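3.2 Wrist assembly and maintenance of the gripper cell

The cell at the Wernlow site consists of one six-axis arm, a two-finger electric gripper, a small camera mounted at the wrist, and a tabletop work area. It was assembled by Kołodziej and Szewczyk and has been used for all trials reported in Section 4. This section covers the configuration of the wrist, the inspection routine, and the one repair that affected the data. Control software is covered in Section 3.4.

The gripper fingers are driven through a jointed linkage. Each finger carries a replaceable fingertip pad made up of a flat inner plate and a rubber tip with a molded grip pattern. The plate is held by three screws and can be changed without removing the linkage from the gripper body. Replacement pads were supplied by Duda and were used as delivered, except that the mating face of each plate was wiped with alcohol before fitting.

The wrist camera looks along the finger toward the tip. Its mounting position was chosen so that the pad stays in view at all openings. The cost of this choice is that the wrist housing takes up a large part of the upper left of the image. We masked this region before training and did not attempt to recover it by changing the lens. The mask is fixed for a given mounting position and has to be redrawn if the camera is moved.

3.2.1 Inspection routine

The cell was inspected at the start of each session. The arm was moved to a stored pose over the table, the gripper was opened to 45 mm, and one wrist image was saved. The operator then checked the linkage bolts by hand, looked over the pad screws, and closed the gripper on a gauge block. A session was allowed to begin only if the measured opening on the block agreed with the stored value to within the tolerance given in Appendix B. The tabletop was wiped between sessions but not between trials.

Pads were changed when the grip pattern at the tip had worn smooth at any point, or after 623 grasps, whichever came first. Pads were always changed in pairs. After each change the zero position of the gripper was reset and the gauge check repeated. No thread locker was used on the pad screws. An early trial with a low-strength compound left residue in the threads and made later changes slower.

3.2.2 Loss of repeatability and repair

In May the gauge check began to drift during sessions. The opening was correct at the start and had shifted by the end, always in the same direction. Eleven sessions were affected before the cause was found. Pad wear was ruled out first, as the drift continued with a new pair fitted. Rautiainen then measured the side play at the fingertip with the motor holding position and traced it to one of the side bolts of the linkage, which had backed out by a fraction of a turn.

The bolt was removed, cleaned, and refitted to the torque listed in the service sheet. The second bolt and the pivot were checked at the same time and left as they were. After the repair we ran 27 open and close cycles on the gauge block with no measurable shift. Trials from the affected sessions were dropped from the analysis. Figure 3 gives the wrist camera's view of the finger over the work area, with the two side bolts and the pad screws visible. The depth camera and the open holder stand on the table side of the view.

Figure 3. Gripper finger, fingertip pad, and part of the work area from the wrist camera.

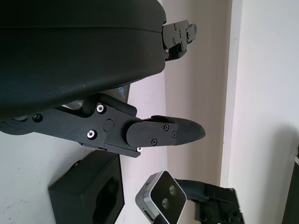
3.3 Camera calibration

The wrist camera was calibrated with a printed board fixed to the tabletop. The arm was moved through a set of stored poses chosen to cover the unmasked part of the image, and the hand-eye transform was solved by least squares. Calibration was repeated after any work on the wrist, including the repair described above. Pad changes alone did not require it.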